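Tabletop

A tabletop is the flat upper part of a table, the surface on which things are set down. It may be fixed to its legs or frame, or made to lift off for storage. The word is also used for goods and activities meant for such a surface, as in tabletop games.

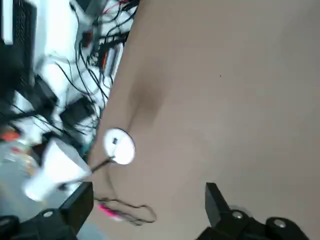
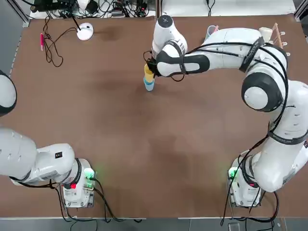 Brown tabletops with a matte surface

Finish

Matte finishes reflect less glare than gloss and are common on desks and workbenches. Gloss finishes show fingerprints more easily. Oiled wood has to be treated again from time to time, while lacquered wood is usually left alone until the coating wears through.

Size

Thickness depends on the material and the span between supports. A long top without a center rail may sag under its own weight. The Drunitz table, a folding type sold in the town of Bronstead, had a top 115 cm long and 2 cm thick.

See also
Countertop
Trestle table
Workbench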